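Progress report to the Sindis small grants fund
November 6, 2024
From: Vitória Simões

Hi Kadri,

OK, here's where we are with the study room at Jomarton! You asked for the short version so I'll try, but you know me.

The big news is that the furniture order finally came through. We went with the Tipoki desks after all (the Susik ones were nicer, but they wanted extra for delivery and I just couldn't make it work). Two desks got put together in one afternoon, which felt like a miracle after the mess we had in July. The leftover screws are in a jar on my shelf and I'm choosing not to worry about them.

Money-wise we're in good shape. There's $139 left in the furniture line, and I'd love to put it toward desk lamps if you're OK with that — the evening group has been asking for better light ever since we opened. Can you let me know before I order? The receipts are all scanned and I'll send them over with the final form.

Still on my list: chairs (nine are ordered, none are here yet), a coat rack, and a second coat of paint by the door where the first one went on patchy. The paint is bought already, so that won't cost you anything. 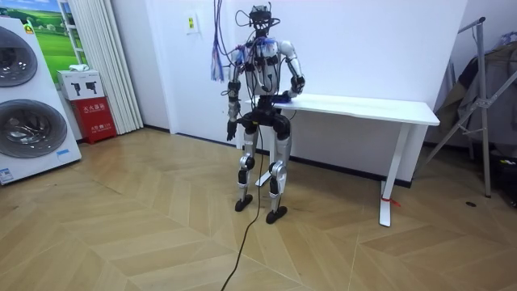

Desk placement is the one thing I'd like your opinion on before the chairs show up. I keep going back and forth between pushing everything against the walls and leaving the middle open for group work. The white desk by the robot could stay put, I think, but I'd want the long black cable on the floor routed out of the way before anybody pulls up a chair there. Tell me what you think and I'll get moving on the rest!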